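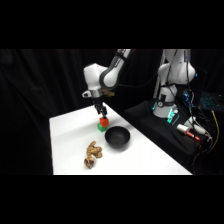
Okay friends, so many of you wrote to me about the smoke smell post that I'm going to put it all in one place, get comfy (this may run on a bit!)

First, if you've had even a small kitchen fire, please don't wipe the walls with a wet rag. I know you want to. I wanted to, at my mother-in-law's, and I smeared one gray spot into a gray cloud. Dry soot sponge first, straight down, then the wash.

Shewit Zeleke at Feyisa Restoration taught me that on my very first job, and she still checks my corners, bless her.

Second, the closets! Smoke goes right in and sits in the coats. We bagged 200 pieces of clothing out of one little house in October and the family swore those doors had been shut the whole time.

The bill for that one came to $1578 for the clothes and drapes, and their insurance took it once we sent the full list. So write your list, room by room, before anything leaves the house.

Szu-yu Yau asked about foggers. I've used the Mernari one for six years and I like it fine, but only after the cleaning is done. Fog over soot and you've got perfumed soot.

Change the furnace filter too, and again 10 days later. Oh and pet beds, just let those go, sweeties

More on carpets tomorrow if my knees allow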